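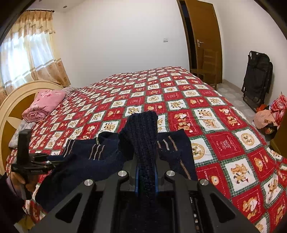 Navy knit spread out on the bed. Thin stripes near the ribbed edges.

Folding heavy knits flat: which method keeps the ribbing straight?

stosta_knits
Started 7:40 pm

I'm putting the winter knits back into rotation for October and want to settle on one fold. The navy one in the photo has thin tan and brown stripes close to the ribbed edges. If the fold line lands on the ribbing, the stripes come out wavy and stay that way on the shelf.

Shelf is a Pavirton, 15 inches deep. I fold on the bed because the table is too small for anything with long sections. Current method is thirds lengthwise, then in half. Results are inconsistent.

Munitz50
Thirds then half puts the last crease straight across the middle, where the fabric is thickest. Try thirds lengthwise, then thirds again from the bottom. Two soft folds spread the bulk better than one hard one. Stop the first turn an inch short of the ribbing so the band stays flat on top.

Also, a quilt is a poor folding surface. The knit grips the cover and the underside drags while the top moves. You get a twist of a few degrees that you don't notice until the piece is stacked.

r_chrysikopoulos
Disagree on the surface. Grip is useful with a heavy knit. On a bare table the weight of whichever side hangs over pulls the rest along with it. On a quilt it stays where you put it. I've folded on a bed for years and the twist comes from lifting one side at a time. Lift both edges together and set them down together.

The checkerboard is an advantage too. Line one edge up with the zigzag border between the squares and you have a straight reference for the whole length.

Munitz50
The squares run diagonally, so you'd be folding at an angle to the bed. Workable if you stand at the corner. Awkward if you don't.

r_chrysikopoulos
I stand at the corner.

leonie_hagedorn
Moderator here, but posting as a user. You are both assuming the ribbing is in good shape. If it has already stretched, no fold will straighten it. Check first: lay the band flat without pulling and measure it, then measure again an inch into the body. If the band is wider, block it before storing. Damp towel, pins, leave overnight.

On method, I roll. No hard creases at all, and a roll sits fine on 15 inches of depth.

stosta_knits
Measured. The band is 2 inches narrower than the body, so I take it the ribbing is fine.

Rolling I tried last year. The stripes curled outward on the exposed end, and the rolls took up more shelf height than the stack did.

leonie_hagedorn
Exposed end should be the neck end. Start the roll from the bottom so the ribbing is in the center.

wegener_shelf
Rolling is for T-shirts. On a heavy gauge the inner turns compress and the outer ones stretch, and after a season the inside has ridges. Fold it.

Second vote for thirds and thirds. One addition: a sheet of plain tissue inside the final fold. Stops the crease from setting.

leonie_hagedorn
I have not seen ridges on mine, and some are heavier than that one looks. We may be rolling at different tension. Mine are loose enough to get a hand inside.

stosta_knits
Did thirds and thirds tonight, on the quilt, from the corner, both edges together. No tissue in the house. The band lies flat and the stripes are parallel as far as I can judge by eye. Finished width is 11 inches, so there is clearance at the front of the shelf.

Will roll a second one from the bottom, loosely, and leave both until spring.

Munitz50
Put them on the same shelf or the comparison is no use.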